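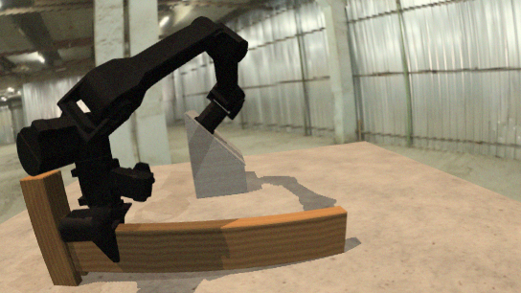
*By the Toy and Game History desk. Last revised in July.*

**Zivemix** was a construction toy made of small plastic bricks, plates and jointed figures. It was produced by the Giltudero company at its factory in Agbeko and sold mainly through toy shops and by post. The system is best known among collectors for its figures, called *plallics* after the company's design studio, Plallico, and for the way those figures changed as the maker altered its ideas of who the toy was for.

## Origins

Giltudero began as a maker of household goods – pegs, soap dishes, egg cups and the handles for kitchen brushes. It moved into toys when orders for its brush handles fell away and the moulding machines stood idle for part of each week. The first toy was a set of stacking beakers. A simple building block came next, sold loose in paper bags, with no instructions and no picture of anything that might be made with it.

The block was hollow, with a ridge along the top and a matching groove underneath. Pieces slid together from the side, so a wall had to be built from one end to the other and could not easily be opened in the middle. Children found this awkward, and shopkeepers passed the complaint on. Giltudero set up a separate design studio, Plallico, in rented rooms above a shoe repairer, and gave it the job of finding a better joint.

The studio settled on a square peg with rounded corners, set into a shallow well. The peg could be pressed in from above and turned through a quarter circle to lock. This joint was kept for the whole life of the product, and bricks from the earliest boxed sets will still fit the last ones made, although the older pieces are often tight.

## The system

The basic Zivemix unit is the four-peg brick, known in the catalogues simply as a "four". Most other pieces were described by how they related to it: the half-four, the long four, the sloping four. Plates were a third of the height of a brick. Wheels, windows and doors were supplied in separate trays, and windows came with a loose pane that was easily lost.

Early colours were red, cream, dark green and black. Yellow was added when the company introduced vehicles, and a pale blue appeared in the later house sets. The cream pieces tend to darken with age, and sets in which they still match are valued more highly than those in which they do not.

Instructions were printed on a single folded sheet. They used drawings with very few words, which allowed the same sheet to be packed for every market. The drawings showed each stage from the same corner, and a step that took place at the back of the model was marked with a small curved arrow telling the builder to turn it round.

## Figures

### First series

The first boxed sets had no figures. When figures were added there were 7 of them: a driver, a baker, a postman, a builder, a guard, a farmer and a nurse. All shared one body and one blank head, and only the hat and the printed front panel told them apart. Catalogue text called six of them "he". The nurse was called "she", and her cap was the only piece that marked her out.

The heads carried no face at all. Plallico's notes for retailers explained that a blank head let the child decide what the figure was feeling. It was also cheaper, as a printed face would have meant a second pass through the printing line. Both reasons have been given in later writing on the toy, and they do not rule each other out.

### Printed faces

Faces arrived with the second series. The first printed face had two dots and a short straight mouth, and was used for every figure regardless of job. Collectors refer to it as the plain face. Many parents and children seem to have read it as male by default, judging by letters printed in the company newsletter, although nothing in the design said so.

A second face followed, with eyelashes and a curved red mouth. It was fitted at first only to the nurse, and later to a shopkeeper and a teacher. From then on the plain face was understood by most buyers to be the male one. Figures that had been open to any reading were in effect given a sex by the arrival of the alternative.

### Later changes

The newsletter's letters page returned to the subject over several years. Some writers asked for a woman driver or builder. Others pointed out that the hats could be swapped, and that any child with the nurse's head and the builder's helmet already had one. The company's printed reply agreed with the second group and for some time made no change to the sets.

The fourth series brought a wider mix. A pilot, a train guard and a vet were issued with the eyelash face, and a cook and a schoolteacher with the plain one. Plallico also drew a third face, with freckles and a lopsided smile, which was packed at random. The box art for this series was the first to show girls and boys building together at the same table, although the large crane set kept its old picture of a father and son.

Skin colour was slower to change. All heads were moulded in the same light orange until the fifth series, when two brown shades were introduced. These were supplied in a separate pack of spare heads before they appeared in ordinary sets, a decision criticised at the time in teaching magazines.

## Sets

Giltudero issued 178 boxed sets under the Zivemix name, not counting spare parts packs and shop display models. The largest was the Harbour, which contained 2,000 pieces and came in a box with a carrying strap. The smallest was a letterbox with a single postman, sold at till points.

Sets were grouped by theme:

- **Town**, with shops, houses and a fire station
- **Farm**, later merged into Town
- **Road and Rail**, which used a wider wheelbase than the town vehicles
- **Harbour**, including the crane, two boats and the lighthouse
- **Workshop**, a short-lived range with working gears and pulleys

The Workshop range was meant for older children. Its boxes were grey, its models had no figures, and its instructions assumed some knowledge of how gears behave. Sales were poor. Several of its parts were later reused in the Harbour crane, and the gear pieces are now among the more sought-after items in the whole system.

## Use in schools

Loose bricks were supplied to infant schools in lidded wooden tubs. The school tubs left out the figures and the windows, which were thought too small for the youngest classes, and included a larger share of long fours. A teacher's booklet suggested using the bricks for sorting, measuring and simple sharing sums. A revised booklet added storytelling, and a bag of blank-headed figures was moulded again for this purpose after the boxed sets had moved to printed faces. School figures can be told from the first series by a small hole in the base of the foot.

## Decline and end of production

Zivemix lost ground to cheaper bricks and then to electronic toys. Giltudero shortened the range, dropped the lighthouse and the larger boats, and stopped producing the newsletter. The Plallico studio was closed and its remaining staff moved into the main works. The last sets reused older moulds, and some show faint lines where the moulds had worn.

Production at Agbeko ended when the company went back to household goods. The moulds for the basic bricks were sold on, but no further sets were issued under the name. The figure moulds were not included in the sale, and it is not known what became of them.

## Collecting

Complete first-series figures with their original hats are the most commonly traded items. The nurse's cap is fragile at the rim and often split. Replacement caps have been made by hobbyists, usually in a slightly brighter white, and sellers are expected to say so when one is included.

Boxes matter less than in some other fields, partly because the early ones were made of thin card and few have lasted. Instruction sheets are more keenly sought. The sheet for the Harbour is found in two versions, one of which leaves out a stage in the building of the crane arm. Owners of that version generally work from a copy of the other.

## See also

- Construction toys
- Toy figures and gender
- Plastic moulding in toy manufacture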